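Weight limit for parts at the Pleltley student buggy race?

Deepika Bhat
4 June 2020

I help coach a high school team entering the Pleltley buggy race in August. The rules say each wheel assembly has to come in under 600 grams. Ours is printed rims with a Woline hub kit, and the kit's sheet gives a weight that I frankly don't believe. The rules don't say whether the axle bolt counts. Last year a judge told one team yes and another team no, or so both teams claim. Does anyone have this in writing? I'd also like to know if the race still does its own weighing or takes your word for it.
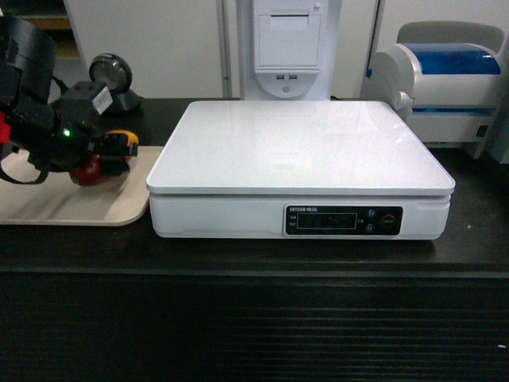 Digital scale, white platform, controls on the front.

Ljubica Todorova

They weigh everything. We went with the Fiswood school team and got pulled aside over 16 grams, on a part we had checked twice at home. I wouldn't trust the kit sheet either. Those numbers usually leave out the bearings, and sometimes the grease cap.

On the bolt, the long version of the rules has a line in section 4 that says "fasteners needed to hold the wheel in place." To me that means the bolt counts. I've heard people argue it means only the clips, but none of them could show me where they got that. Email the race office and bring the reply with you on paper. A judge can shrug off what somebody said on the phone. 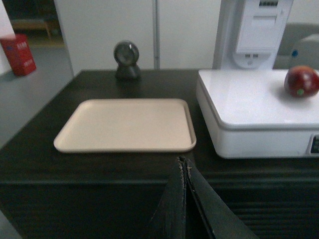

Weigh the wheel more than once before you decide the kit is wrong. A rim with spokes sticking out rarely sits well on a small platform, and one edge touching the table will throw the number off. I'd put a plain plastic tray with rounded corners, like the pale one on the dark table, on the scale first, zero it, and then set the parts in that. You can do hub, rim and bolt one at a time and add them up. If the total doesn't match the whole wheel, I'd question the scale before I questioned Woline.

Trindade

just drill holes in the rims, everybody does it. we had 58 teams at ours and I never saw a wheel get turned away. pretty sure the bolt doesn't count but that was a different race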